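Workshop notebook – Lallow site, bench side
October, Wednesday, started 7:40
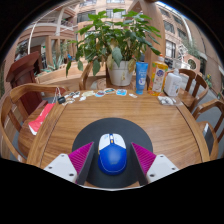

Elīna Grigaitė

Mouse day again. Blue and white one on the round black pad, round table, magenta pads on the fingers. Going for a straight-down approach with one finger each side of the body. Side-on was Priit's idea last week and he's welcome to it, I don't like how close the finger gets to the pad edge.

Why a mouse – the returns desk at Stimley gets more of these than anything else. Count from Vaida for last month is 1,197 peripherals through the desk, all lifted, turned over, wiped, put in a tray by hand. By two people. Thats the job we said we'd take the dull half of.

Notes from the morning:

– White shell on top is the bit I worry about. Want the pads low on the blue, not up on the curve of the shell.
– Closing slower is better. Set to 20 percent and leaving it there, whoever changes it please WRITE IT DOWN.
– Did 20 lifts before coffee. 2 bad ones, both with the wheel end turned away from me. Repeat tomorrow with the wheel end rotated on purpose.
– Keep the plant where it is. Also the bottles and the cards at the back. Austra wanted a clean table, I'd rather have the clutter, the returns desk is never clean.
– Small stuff (tokens, fob on the cord) not part of this round. Don't let anyone start on the cord, we lose a day.

10:15 – call with the desk. Should have had it a month ago. Piret Uibo on the early shift asked what happens to the looking-over. When she wipes a mouse she's also checking it, feels if the wheel is gritty, smells if there's been a drink in it. We had that down as "wipe, 15 sec" in the task sheet. So the arm lifts and trays, and the checking becomes what? Standing next to it? She said she did two years of standing next to a labeler and would not be doing it again. Fair.

Options we talked thru:

a) arm does lift + tray, person does check at own bench, batches. Piret prefers. Means a buffer shelf, and nobody has measured for one.
b) person checks first, arm only does the packing end. Less gain on paper. Less wrist work tho, and wrist is what they complain about.
c) Flirnotura's proposal with camera grading. Vaida keen. I'm not, it grades scratches and misses sticky buttons.

Leaning b for the trial, a if the shelf fits. Priit to measure.

Also came up, and I didn't have an answer – pay. Desk gets a piece bonus per tray. If the arm fills the tray whose tray is it. Passed to Austra, she says management "will look at it". Want it settled before the trial, not after. Will not put a gripper on that bench with this open.

Rotation: they asked for both desk people to learn the restart and the pad change. Good, was going to ask them. Pad change is a five minute job, the ridged ones wear at the tip first. Half a day training each, paid, not over lunch.

13:30 – wrote up the lift sheet, sent to Priit. Forgot to log the approach height for the first few, sorry. Rest are in.

To do
– wheel end rotated, same settings
– a heavier mouse, ask Vaida for one out of the scrap bin
– shelf measurements (Priit)
– bonus question, chase Austra Friday if nothing
– redo the task sheet with checking as its own line, and have Piret read it befor it goes anywhere

Comments (3)

Priit Kairys: Side-on is fine if you raise it a bit. Shelf: there's room under the window if they move the label printer. Will measure properly.

Vaida Laur: Scrap bin has two heavy ones, left them on your chair. Still think c) deserves a week.

Piret: Read the sheet. 15 seconds is wrong even for the wipe. Come down and time it with me on an early.

Last updated: October, 16:05

Contact the bench team | © Lallow workshop | Back to top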